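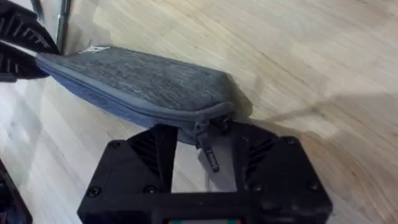
Section 4: Packing, closing and keeping the small pouches

This section is for the soft zip pouches of the Stirnel desk set. It tells how to prepare a pouch, how to fill it, how to close it and how to keep it between uses. The hard boxes are in Section 5. Please read the whole section one time before you start, and keep it together with the packing list from Section 3.

4.1 What you need

A clean table with enough free space for the pouch and its contents
The pouches you want to pack
The small items, already sorted (see 3.4)
A soft dry cloth
A soft brush, for example an old toothbrush
One blank card for each pouch, and a pencil

The grey pouches and the dark blue pouches are packed the same way. In our list we use grey for cables and adapters, and blue for pens, clips and other writing things. You may choose another system, but please write it down, so the next person does not have to open every pouch to find one pencil.

4.2 Before you begin

1. Clear the table. Put trays, tape and tools to the side, where they will not roll back under your hands.

2. Wipe the table top with the dry cloth. Soft fabric picks up crumbs and sawdust very easily, and they are slow to brush out afterwards.

3. Take off rings or bracelets which can catch on the fabric.

4. Open the first pouch and turn it upside down over the table. Shake it lightly. Look also into the corners with one finger, as small clips like to stay there.

5. Run the brush along both sides of the zip.

Note: If the table is made of wood, wipe in the direction of the grain. Do not use a wet cloth right before packing. Wait until the surface is fully dry.
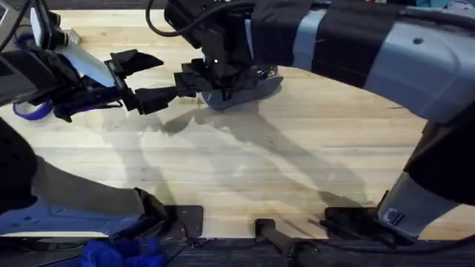
6. Lay out the items for one pouch only. When you lay out the contents of two pouches next to each other, it is very easy to mix them, even if you are careful. My colleague Dilek Uysal tested this section with a full set and mixed two of the adapters in this way, so the step was added after her comments.

4.3 Filling the pouch

1. Open the zip completely, from one end to the other. A half open zip is the most common reason for torn lining.

2. Put the pouch on its long side with the opening toward you.

3. Place long items first (pens, rulers up to 18 cm, brushes). They lie along the bottom seam. A longer ruler does not belong in the pouch, also not diagonally.

4. Place flat items next, against the back wall.

5. Put small loose items in a little paper bag or an old envelope, and then on top.

6. Lift the pouch with one hand and feel the weight. The filled pouch should not be heavier than 300 grams. You can check it on a kitchen scale if you are not sure.

Caution: Do not put in scissors or blades without a cover. The point can go through the fabric, and it can hurt the person who takes the pouch from the shelf.

Caution: Do not put in glue, correction fluid or ink bottles. For these use the hard box.

Note: Cables should be rolled in a loose ring and closed with a strip of paper or a soft tie. Do not fold a cable sharply, and do not wrap it tight around its own plug.

4.4 Closing the zip

Two hands are needed. One hand keeps the end of the pouch, the other hand moves the pull.

1. Press the two sides of the opening together with your fingers. If they do not meet without force, the pouch is too full. Go back to 4.3 and take something out.

2. Hold the fabric firmly at the end where the zip starts. Do not hold it by the label. The label is sewn with only one thin thread.

3. Take the pull between thumb and finger and move it slowly along the zip. Keep it parallel to the seam.

4. Where the zip goes around the corner, slow down more. Push the contents a little bit away from the inside with your other hand.

5. Continue until the pull stops by itself.

If the zip is stuck, do not pull harder. Move it back a few centimetres, look for a thread or a piece of paper between the teeth, remove it, and try again. A dry zip can be helped with pencil: rub the point on the teeth on both sides, then open and close three times. Please do not use cooking oil. It makes a dark mark on grey fabric, and we did not find any way to remove it. 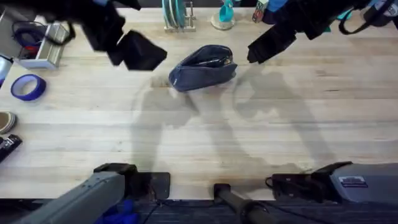

4.5 Labelling

1. Write the contents on the card in pencil. Use short words, for example "adapters, small" or "clips and pins".

2. Put the card in the pouch last, so it is the first thing you see when you open it.

3. Write the same words in the packing list beside the colour of the pouch.

Do not put adhesive tape directly on the fabric. When it comes off it takes fibres with it, and the glue stays.

4.6 Storing

Keep the pouches standing side by side in a drawer or a low basket, with the zip up. Do not pile them more than two high. The bottom one loses its shape and the zip becomes wavy. A shelf over a heater is not a good place. If you store near the kitchen, keep the pouches away from the sink and the drying dishes.

An empty pouch is stored with the zip half closed and a little crumpled paper inside. This keeps the round form.

4.7 Cleaning

Brush dry dirt first. For a stain use a cloth with lukewarm water and a drop of mild soap, and press, do not rub. The pouch must not go into the washing machine or the dryer. Let it dry open, lying flat, away from direct sun. Only when the inside is dry to the touch can it be filled again.

Spare zip pulls can be ordered under part number 26. Please write the colour of the pouch with your order.

Section text: Birsen Yüksel. Last changed 2025-05-17 (4.2 step 6 and the note on cables).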